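Pouring From a Thin-Walled Water Bottle Into a Paper Cup

Single-use water bottles flex when gripped, and a light paper cup tips easily. Most spills at the table come from one of these two faults. The notes below cover bottles with a narrow threaded neck and cups of about 9 ounces.

A clear bottle with the cap off and a white table are enough to practice on. 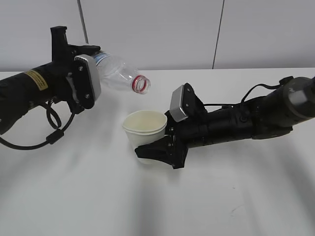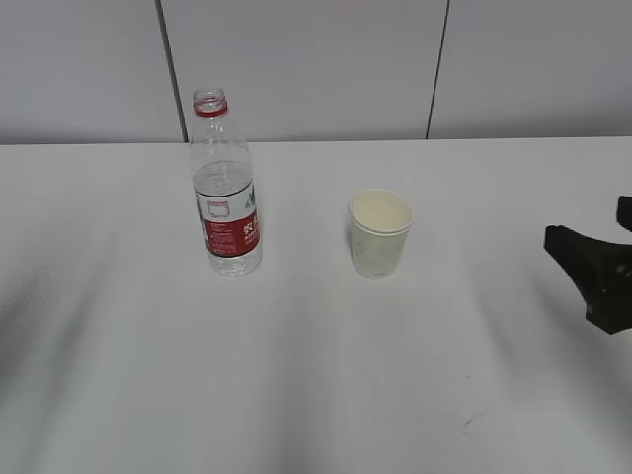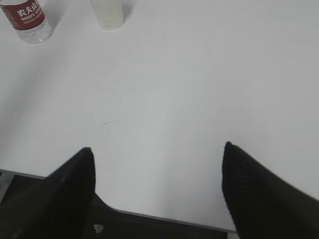 Setting up

Use a level, smooth surface. Wipe it first – grit under the rim of a cup base is enough to make it rock.
Stand the cup upright, slightly forward of the bottle, with open space between them.
Remove the cap before lifting. Leave the neck ring in place; it does not affect the flow.

Pouring

Hold the bottle near the base. The molded ridges there resist squeezing better than the flat panel under the label.
Bring the mouth over the cup before tilting past horizontal.
Tilt slowly. If the flow starts to gulp, reduce the angle until air can pass back along the upper side of the neck.
Stop 2 centimeters below the rolled rim. Paper cups soften at the seam when overfilled.

Cleaning the table

Swirl marks on a white top are usually dried residue from the cloth. Damp microfiber followed by a dry pass removes most of them. Fine gray scuffs need a melamine sponge, used lightly – it is abrasive and will dull a gloss finish.

Storage

Keep cups in their sleeve, rim down, away from the sink. Recap part-used bottles and refrigerate.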